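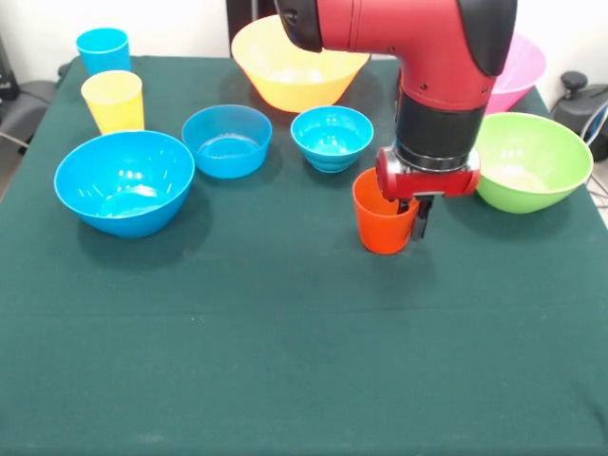
Clurkley outdoor movie night: my walk-through before we open the gates

I do this lap at Lavstead field every time we show a film, and I scribble as I go. Borrow it if you're running one!

1. Screen frame and guy lines: OK. All pegs in. I re-tied the left corner (it was a granny knot, and I'm pretty sure it was mine).

2. Projector stand: OK. Level, strapped, 20 feet clear of the front row blankets.

3. Power: NEEDS WORK. The Praltar generator runs fine, but the cable to the speakers crosses the path with only half a cover on it. Second cover is in the shed, please bring it before dusk. 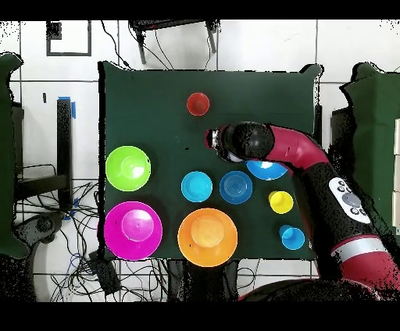 Bright plastic bowls and plates on the green tabletop.

4. Fire extinguishers: OK. We have 2, one by the generator and one at the popcorn stand. Both needles in the green. The popcorn one was hiding behind a stack of folding chairs, so I moved the chairs.

5. Exits: OK, mostly. The Long Street gate opens all the way now that somebody has cut the brambles back (thank you!!).
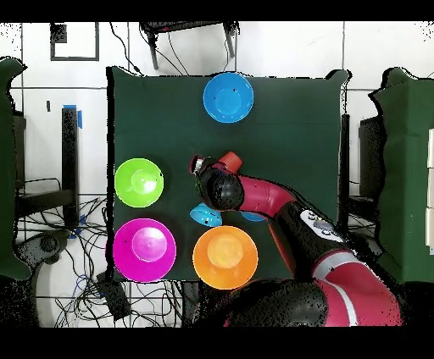 The side gate still sticks, though. You have to lift it and shove, and I don't love that in the dark with kids around. I'd prop it open from the start.

6. Seating: OK. 72 chairs out, aisle down the middle, nothing tied across it.

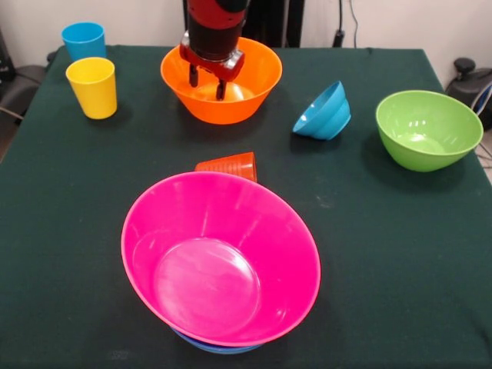
7. Path lights: NEEDS WORK. Two are dead by the restrooms. Fresh batteries, then check again at 8 p.m.

8. Weather: OK so far. If the wind picks up, the screen comes down, even if it's the good part of the movie.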